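Sevlow costume archive: progress report, 1st May

Hi Riku,

You asked for something shorter than the last one, so I'm skipping the background and going straight to the clothes. We've now cataloged 102 outfits from the Alvarado gift, which gets us through all the evening wear and most of the coats. The hats are still in their boxes and I'm trying not to think about them.

The big news is the green beaded gown, the one she wore to the Skorkska premiere and got torn to shreds for in every fashion column going. I'd only ever seen it in newspaper photos, where it looks like a lampshade. Up close it's gorgeous! The beading is all by hand, the bodice is beautifully cut, and I'm now firmly on her side. The left shoulder seam is under a lot of strain though, so it's lying flat until our textile conservator can get to it, and I don't want it on a mannequin before August.

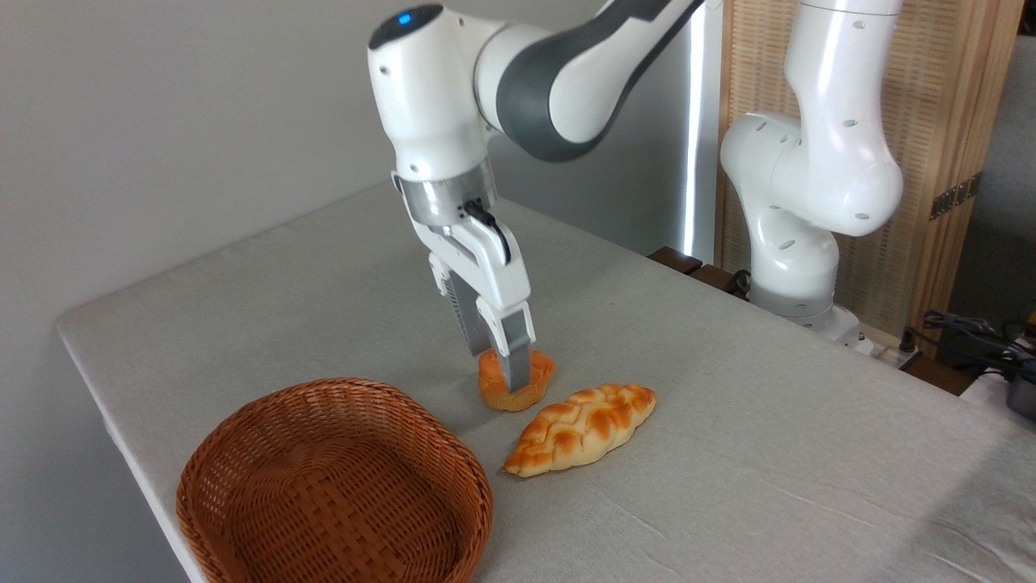

Robot arm and a small round pastry on a gray tablecloth.

On to the less fun part. Labeling is behind. I'd hoped to have every red carpet piece matched to an event and a date by now, and 13 of them still have no match at all. A few could be from either of two awards dinners (she re-wore things constantly, years before anyone got praised for it), and the stylist's notebooks are only so much help when half the entries say "the black one."

Money is okay. The garment bags cost less than I'd budgeted and the acid-free tissue cost more — a lot more, if I'm being frank — so it comes out close to even. I'd like to move what's left of the travel line over to photography, if you're fine with that. Sosen can shoot 20 more pieces at the same day rate as before, but they need a yes from us before they'll hold the studio.

Between now and August I want to finish the coats, open the hats, and pick the 30 looks for the display. I've got a first list going and it's already too heavy on sequins. I'll send it over once I've cut it down a bit, and please argue with me about the capes.

Talk soon, and let me know about the photography money.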